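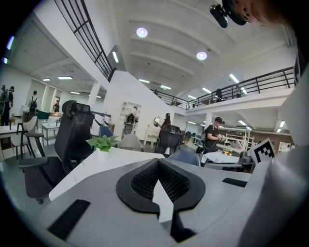 Friday at Bretska: collecting data by hand

The Bretska visit started at 9 on the main floor, a tall white room with a mezzanine and a lot of home furniture in it. Several people were at work already, some at tables and some upstairs.

Szu-yu Yen gave the tour. Her group trains robot arms on household jobs, and the demonstrations come from people carrying hand-held grippers. The operator also wears a small camera on the head. A square black-and-white marker on the gripper helps line up the two views – one from the hand, one from above.

The result she wanted to show concerned rooms. A policy trained on 29 demonstrations in each of 20 furniture layouts did better on a new layout than one trained on the same total from two layouts. Adding more takes in a familiar room helped very little. She has not yet tested it outside the building.

I asked about the finger pads. They wear down and get swapped, and old and new pads are logged separately.

We stopped at 2 for a late lunch. Fletier is the next visit, in January.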